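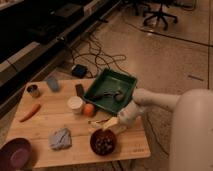 Startseite | Handbuch | Kapitel 6 Störungen | Ersatzteile | Kontakt

6.4 Arm bleibt über dem Tisch stehen (Meldung 828)

Die Meldung 828 bedeutet, dass die Steuerung den Kontakt zum Greifer verloren hat. Der Arm hält dann in der letzten Position an, auch wenn er sich gerade über einer Schale oder einem Becher befindet. Die Motoren bleiben unter Spannung.

VORSICHT: Greifen Sie nicht unter den Arm, solange die Meldung angezeigt wird. In Lekcombe ist im Januar ein Arm nach dem Quittieren ohne Warnung weitergefahren und hat eine Kollegin an der Hand getroffen. Sie wurde nicht schwer verletzt — aber der Ablauf unten ist seitdem verbindlich.

Gehen Sie so vor:

1. Drücken Sie den Not-Halt. Quittieren Sie die Meldung noch nicht.

2. Warten Sie, bis die Anzeige am Bediengerät auf 2132 wechselt. Dieser Code bestätigt, dass die Bremsen geschlossen sind. Wechselt die Anzeige nicht, trennen Sie die Steuerung vom Netz und rufen Sie Mekdes Hadgu an.

3. Räumen Sie die Gegenstände unter dem Greifer weg. Beginnen Sie mit offenen Gefäßen, zum Beispiel Bechern und gefüllten Schalen. Fassen Sie von der Seite zu, die dem Arm gegenüberliegt.

4. Prüfen Sie die Kabel auf dem Boden, zuerst die Netzteile und danach die Leitung zum Greifer. Ein Stecker, der nur halb sitzt, ist die häufigste Ursache. Ziehen Sie nicht am Kabel, sondern am Gehäuse des Steckers.

5. Entriegeln Sie den Not-Halt und quittieren Sie die Meldung. Halten Sie dabei Abstand zum Tisch.

6. Fahren Sie den Arm im Handbetrieb in die Grundstellung. Die Geschwindigkeit darf höchstens 133 mm/s betragen.

Hinweis: Nach der Grundstellung muss der Greifer neu referenziert werden (siehe 6.7). Vorher zeigt er falsche Öffnungsweiten an.

Hinweis: Liegen Tücher auf dem Tisch, kontrollieren Sie die Finger des Greifers auf Fasern.

Tritt die Meldung am gleichen Tag ein zweites Mal auf, bleibt die Anlage ausgeschaltet. Der Fehler wird im Störungsbuch eingetragen, mit Uhrzeit und Position des Arms. Das Formular bekommen Sie von Dymphna Brophy.

Stand: Februar 2020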